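Storing and Handling Photo Prints at Home

Old prints last longer if they are kept dry, dark and flat. Most of the work is sorting and can be done at a kitchen table over an evening or two.

Before you start

Wash and dry your hands and clear away food and drinks. Hold prints by the edges. Cotton gloves are fine but can make thin paper hard to pick up.

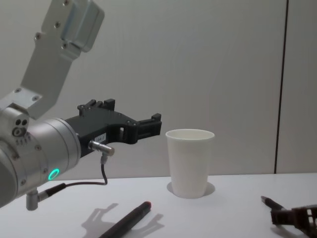

Cleaning

Use a soft, dry brush and work from the middle outward. Don't use glass cleaner or a damp cloth on the picture side. If two prints are stuck together, leave them alone and ask a photo conservator.

Sorting

Sort by decade first, then by family or place. Work in batches of 30. Write on the back with a soft pencil, near the edge, on a hard surface. Ballpoint leaves dents that show through on the front. 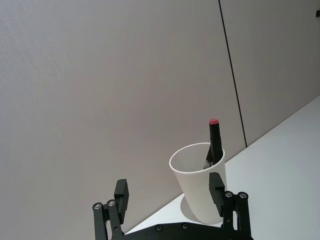
A white tabletop against a pale gray wall.

Boxes and sleeves

Buy acid-free boxes and polyester sleeves. Avoid anything made of PVC. A box of 100 standard prints should be snug but not tight; fill any gap with folded acid-free card. The Brusdale box we use has a drop front, so prints slide out without bending.

Keep boxes on an inside closet shelf. Attics get too hot and basements too damp. 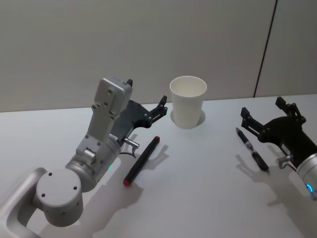

White tabletop, with a wall seam near the right edge.

Hanging prints

Keep originals out of direct sun and hang copies where you can. Use a mat so the print doesn't touch the glass. Check the backs of frames every June for bugs and loose tape.

Filed under: Photos, Paper, Storage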